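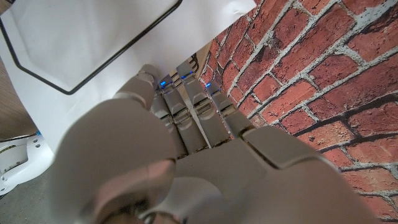 Vesimlow replied that the finger joints should be ruled out before anyone touches the wrist. The post that started the thread:

Hand loses its zero after homing
Posted by Skumden

Four-finger hand with thumb, tendon drive, used for picking up sheets. After homing, the third finger stops short of its open position. Encoder reads 662 at the stop – it used to read 235. Firmware was not changed. Is this a tendon or a hinge pin?

Vesimlow
Power down and move each joint by hand. A bent pin gives a hard spot at the same angle every time. If the travel is smooth, check the tendon for slack where it enters the palm. Retension, home the hand 2 times, then save the new zero. Do not save a zero before retensioning – the offset stays in memory and you will chase it later.

Grultalano
Same fault on ours in September. Replaced the tendon, no trouble after that. We now check tension every 168 hours of run time.

Mets
could be the cable connector too, reseat it

Skumden
No hard spot. Tendon was slack. Retensioned and homed, reads 235 again.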